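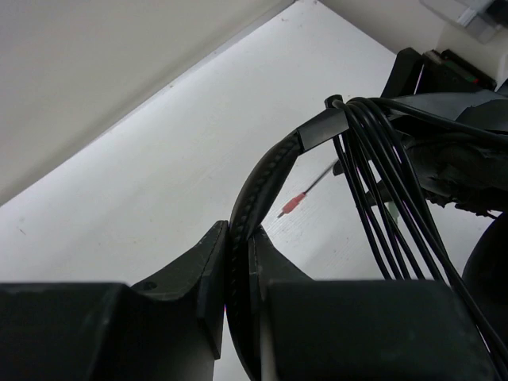 Cell 2 back up, more or less. Quick one from the bench, as I'm off site from Monday.

Those of you who've had grips slipping on the returns job: the fingers were the problem, or half of it. Gervásio Cavalcanti had both off on Thursday and the left one was sitting proud of its seat. Grit underneath. Cleaned, refitted, torqued, then the zero position set again from scratch. Please don't skip the zero. It takes 10 minutes and last time we lost a whole shift becuase it got left.

Closing force is down as well. Old setting was fine for boxed stock from Lindemann but far too hard on padded things, headphones worst of all. New value is on the card inside the cabinet door, in pen for now. Ha-rang So ran nearly 586 picks on it, 7 drops, all of them on stuff with cables trailing. So cables are still a nuisance. If one gets between the fingers, stop the cell, open by hand, pull it clear. Do not jog the arm to shake it out.

Weekly jobs, same as before: wipe the finger faces (dry cloth, no solvent), check the screws, look along the wrist lead for rubbing. Write it in the book. There's a gap in the book going back to March, which is not great.

Spare fingers on order from Vanska, 20 days they say. Untill then go easy on this pair.

Sturkmont Workshop News | October 9, 2021 | Contact the workshop office | Back to top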